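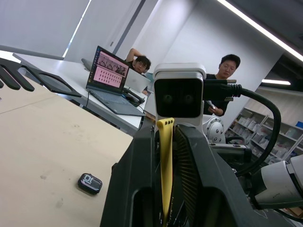
Workshop tips: comparing grippers and cameras on a bench arm

These notes apply to small arms mounted on a table or bench, with a camera near the wrist. They assume the arm already moves and the controller already talks to it. Stop the arm and remove power at the controller before changing any hardware.

Before the first trial

Change one thing at a time. If the gripper and the camera are both swapped, the results can't be assigned to either one.

Write down the finger type, the camera position, the controller version and the speed setting. Tape the sheet to the bench. A file on a laptop gets renamed.

Mark the object's start position on the tabletop with masking tape, two strips at a right angle. Wipe the table first with a damp cloth and let it dry. Old tape residue will hold a light object in place and make a weak grip look worse than it is.

Grippers

Use the same 5 objects for every gripper. A useful set is a wooden block, a sponge, a plastic lid, a tea towel folded in four and an empty tin. Leave the tea towel for last, as lint gets into finger joints.

Run 15 picks per object. Count a pick as good only if the object is lifted clear, held and set down inside the tape. Record drops separately from misses. A drop points to grip force or finger surface; a miss points to the camera or to calibration.

The Sotau parallel gripper did better on flat items in our trials, and the Cunico soft fingers did better on the sponge and the towel. On the tin there was no difference worth reporting. The Cunico fingers pick up dust and need wiping with plain water between sets. Do not use solvent on them.

Check finger screws after every set. On one gripper we logged 17 failed picks in a row before finding a loose fingertip. Those results were thrown out and the set was repeated.

Cables

Leave slack at the wrist, then turn the last joint slowly through its full range by hand control and watch the loop. It should not go tight at either end, and it should not hang low enough to catch on the work. Adjust and turn again.

Hook-and-loop ties are better than zip ties here — they come off without a blade near the cable. Tie to the arm segment, never across a joint. A plug that carries the weight of its own cable will work loose, so support the cable a hand's width back from it.

Cameras

Clean the lens cover with a dry microfiber cloth. Kitchen paper scratches plastic.

Close the blinds and use the ceiling lights only. Daylight moves across the table during a long set, and the afternoon picks can't be compared with the morning ones. Shiny lids and tins give glare under strip lights; turn the object before you turn the camera.

Recalibrate whenever the camera bracket has been touched, even if it was only retightened.

Controllers

The Navarro controller lets the closing speed be set apart from the arm speed. The Skarnosden unit ties the two together, so for a fair comparison set both controllers to the slower speed. Log files on the Skarnosden stop at 1000 lines and then overwrite from the top. Copy them off between objects.

Storage

Keep spare fingers flat in a lidded box, in pairs, with the screws bagged alongside. Soft fingers stored under weight keep the dent. Label the box with the gripper name and the screw size.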